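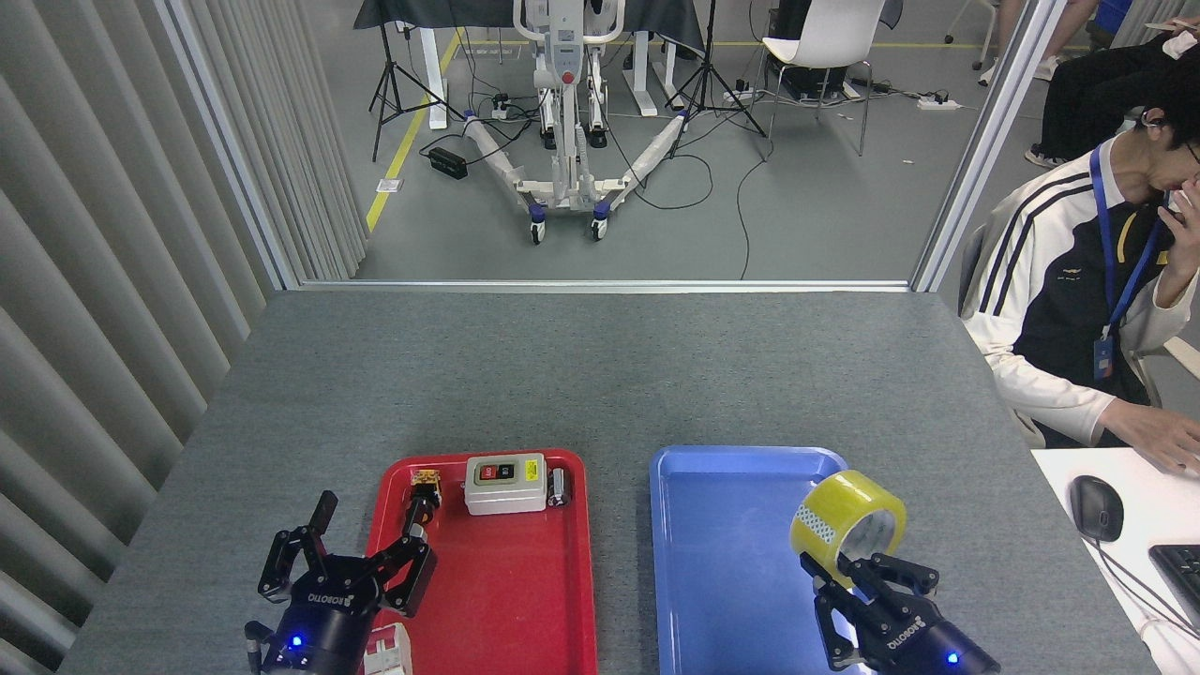 How I sort a junk drawer with two trays

I have a drawer problem. I mean the one drawer by the back door that takes in every dead battery, every half roll of tape, every little box with a button on it that came off something in the garage. I've tried the bamboo dividers. I've tried labeled baggies. What finally stuck with me is two plastic trays, a red one and a blue one, and a half hour at a table.

Joyce Magesa showed me this when we were both clearing out the supply closet at Utton, and I've used it on my own drawers ever since. It's slow the first time and then it goes pretty fast!

What you need

Two shallow trays in different colors. Mine are the kind with a raised rim and rounded corners so small stuff can't roll onto the floor.
A table with some room on it.
A roll of packing tape.
A marker and a few scraps of paper.
A small jar or lidded tub for batteries.

You can use baking sheets if you don't own trays, but get two that look different. I did it once with two matching sheets and put the same screwdriver back in the drawer and took it out again, I don't know, enough times to feel silly.

Step 1. Set the trays side by side

Leave a strip of bare table between them. I put red on the left and blue on the right and I never swap them. Red is for anything electrical or anything I have to think about: switches, batteries, adapters, the remote for a fan I may or may not still own. Blue is for supplies, so tape, string, glue, scissors, rubber bands.

If you're left-handed you might like it the other way around. Pick one and stay with it for the whole drawer.

Step 2. Empty the drawer in handfuls

Please don't tip the whole thing out. I know it's satisfying (I know!) but then you have a heap, and a heap makes you want to go get a snack. Take out one handful, put each piece in red or blue, and then go back for the next one.

Trash goes straight in the trash. Dried-up pens, twist ties, the soy sauce packet.

Step 3. Work through the red tray first

Red is the hard tray, so do it while you still have some patience. I line things up along the back rim, biggest piece first, with its small parts right next to it. A switch box goes down and the battery that goes with it sits beside it, touching if it fits. Once those two get separated you'll be opening battery doors all evening trying to work out which size goes where. 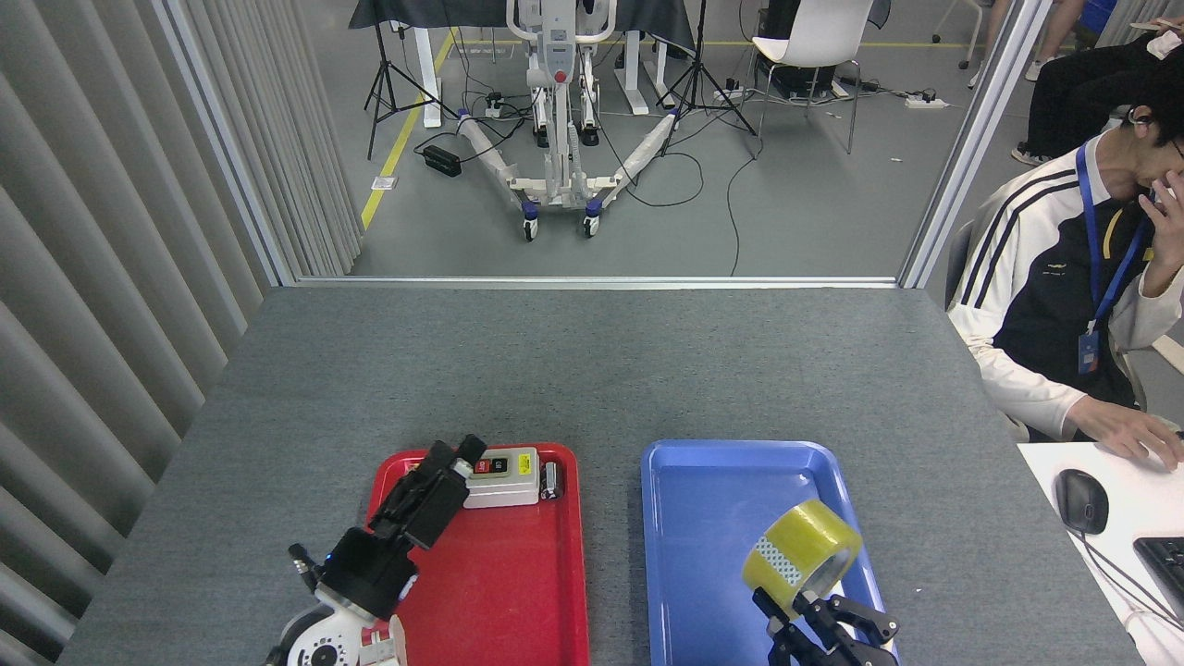
A little round battery wants to roll, so tuck it up against the rim, or stand it on end. Before you put a switch box away, look it over for a label and write down whatever it tells you. Kálmán Lakatos keeps a notebook for this. I use a scrap of paper and tape it on the bottom of the box, and so far I've only lost one.

Loose batteries with no partner go in the jar. If you have a tester, test them now. If you don't, put the doubtful ones in a separate baggie and take them to a battery drop-off. Ones with exposed terminals get a bit of tape over the ends first.

Step 4. Now the blue tray

Blue goes quickly. Tape is the main offender at my house, and I'd bet at yours. Before a roll goes back, find the loose end and fold it under about the width of your thumb so there's a tab to grab next time. If you can't find the end, run a fingernail around the roll slowly, then go around again the other way. Clear and yellow packing tape are the worst for hiding it.

I stand big rolls up on their edge at the side of the drawer. They take less floor space that way, and you can hook a finger through the core to pull one out. If the roll is too tall for the drawer, it lives on a shelf and you should stop fighting it.

Anything you have three of, keep the best one. (I kept two pairs of scissors. Joyce kept one. We've agreed to disagree.)

Step 5. Put it back, blue first

Supplies go at the front since you reach for them most. Electrical things go at the back, each with its own parts. I used to leave everything loose, but now I use a couple of old Blomqvist tea tins for the tiny pieces.

Then wipe out the trays and stack them. Mine live on top of the fridge, blue inside red.

A few questions I've gotten

Chinyere Etim wrote to ask what to do with stuff that fits neither tray. I give it one night on the counter. If anyone in the house claims it, they have to put it away themselves. Keys are the exception, keep every key.

Alasdair Aitken wanted to know if a third tray would help. I tried a third tray. It filled up with everything I didn't feel like deciding on, so I went back to two.

Next up is the drawer under the microwave, and I already know there's another roll of tape in there.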